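Teaching by hand: a first result from our gripper study

I've been itching to write this one up since August, and now the group has finally said I can. We have a result! It's a small one, and it came out of a lot of squeezing, lifting and putting down again, but I'm really pleased with it.

For anyone new to these pages, our project is called Prerell, and it lives at the Wadside end of the building, next to the kettle. We teach a robot arm to pick things up by showing it how a person does it. You hold a gripper in your hand, you do the job yourself, and a camera on the gripper records the lot. Later on a computer learns from those recordings and has a go with a proper arm. The nice part is that you don't need the arm there while you're recording, so you can do it at a desk, in a kitchen, or in my case on the landing until people started needing to get past.

The question we wanted to answer was pretty plain. If you've only got so many hours to spend, should you record the same few objects over and over, or keep swapping them? We made 2 sets of recordings, each with 2,000 goes in it. One set stuck to a short list of things we know well. The other used 267 different objects, most of them dug out of cupboards, charity shops and the bottom of my bag (I did get the bag back in the end).
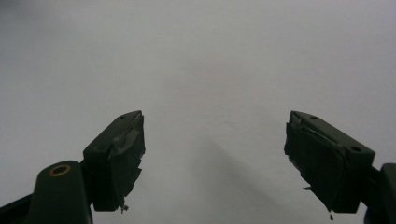

A reader going by Whitlock wrote in to ask whether the tape on the fingers doesn't muddle the whole thing, as a worn bit of tape must grip differently from a fresh bit, and the arm would be learning from both. Whitlock also wanted to know if we'd thought about moulded rubber pads.

It's a fair point and one we argued over for most of a lunch. We kept the same kind of tape on the fingers for both sets, and we mixed the two sets up through each session so that neither one got all the fresh tape. That doesn't make the wear go away, but it should land on both sides much the same. As for rubber pads, yes, we've talked about them, and they're on the list for the next round. Tape is cheap and I can change it in a minute, which counts for a lot when you're tired and there's a box of odd-shaped things still to get through.

Now for the result itself. We gave each trained version the same test, on objects that weren't in either set, and the one that had learned from the mixed bag did better. It was clearly ahead on soft and lumpy things. On plain boxes there was hardly anything in it, which surprised me – I'd have put money on a bigger gap.

We ran 1,011 test lifts altogether, all on the same arm, so please don't take this as the last word. A different arm might well tell a different story. The group over at Drullside has offered to repeat the test on theirs, and I'm sending them our recordings as soon as I've sorted out the folder names, which are a disgrace and entirely my doing.

If you've got questions about how we split the sessions, leave them underneath and I'll answer when I'm back at my desk after four.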